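Orkwood Simulation and Planning Group
Minutes of the regular meeting, 10/16/22
Chair and minutes: Marlene Dufour

Welcome and previous minutes

Marlene welcomed everyone, and a particular welcome went to the two people from Kamata who had joined by call for the first time and were kind enough to put up with the echo while we found the right microphone. The previous minutes were read through and agreed, with one small correction: the item on gripper limits should have said the limits live in the robot description file and not in the planner settings. Anyone who has already gone looking in the planner settings has our apologies.

Matters arising

The renaming of the joint topics is finished on the simulation side. The hardware side still uses the old names, with a small translation layer in between, and everyone agreed that this is perfectly liveable for now. We would all like it gone by November all the same. The old logging branch has been merged and deleted, to general relief.

Cilolik (the planner)

This took up the larger part of the meeting, and rightly so, as a great deal of work has gone into it. The new version of Cilolik plans for both arms together where the old one planned for the left arm and then asked the right arm to fit in around it. On the kitchen set of 77 start poses it now finds a path for all but two. Both failures begin with the arms raised and the elbows close in, and in each the planner reports a self-collision at the start pose and gives up before it has tried anything at all.

There was a good long talk about whether the collision report is right. The feeling from Kamata was that the padding added to the body shell is simply too generous, and that the arms are being counted as touching when there is still a fair gap. The feeling in Orkwood was more cautious — the padding was put there for good reasons in the spring, when the body mesh was much coarser. It was agreed to try a smaller padding on the upper shell only, leave the shoulders as they are, and run the whole set again before anyone argues further.

We spent some time with the viewer open during this item, going round the model from different sides.

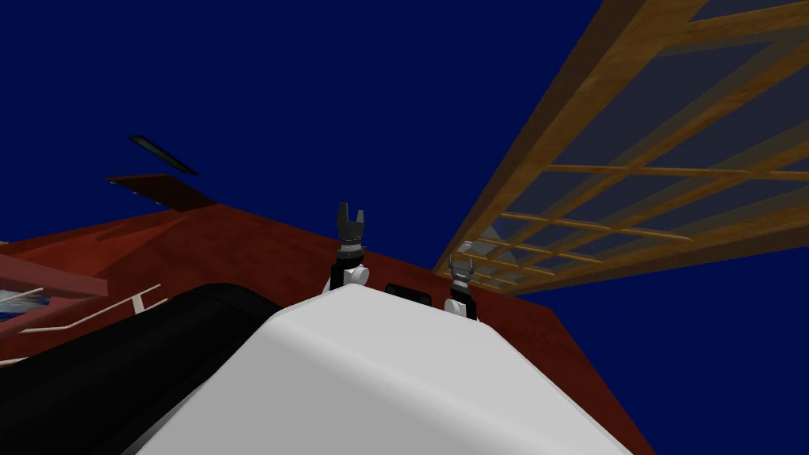
Cunby viewer, low view past the body shell, both grippers open and pointing up.

It was pointed out that the viewer draws the visual meshes only, so looking at a gap in it tells us very little about what the planner believes. Several people had been caught out by this. A switch to draw the padded collision shapes over the top would save a lot of guessing, and it was added to the Cunby list below.

Cunby (viewer and scene tooling)

The camera can now be moved freely with the mouse, and it has been a pleasure to use, although it is very easy to roll it without meaning to and end up with the whole room on a slant. A key to level the horizon was requested, warmly seconded, and accepted. Scene loading has come down to 10 seconds on the shared machine, mostly thanks to the furniture meshes being cached between runs.

Glass was raised again. See-through panes look very nice in the viewer, but the simulated depth sensor treats them as solid, and the perception people would like to be able to choose. After some discussion it was agreed that each material should carry its own setting for depth, with solid as the default so that old scenes behave as they did before.

Perception

A short item, as the new training run is still going. The batch size has been set back to 32 after the larger one ran out of memory overnight. Early results on tabletop edges look steadier than last time, but it was felt that we should wait for the full run before saying anything outside the group. Kamata offered to share their labelling notes, and this was gratefully accepted.

Actions

Reduce padding on the upper body shell and rerun the kitchen set — Kamata
Add collision shape overlay to Cunby — Orkwood
Add level horizon key to Cunby — Orkwood
Draft the depth setting for materials and send it round for comment — Marlene
Send labelling notes to the perception list — Kamata

Any other business

There was a request that people please write the Cilolik version in the run notes, even for quick tests. Two sets of results had to be thrown away last month because we could not tell which planner had made them.

The next meeting will be in November, date to be sent round by Marlene once Kamata have checked their calendars.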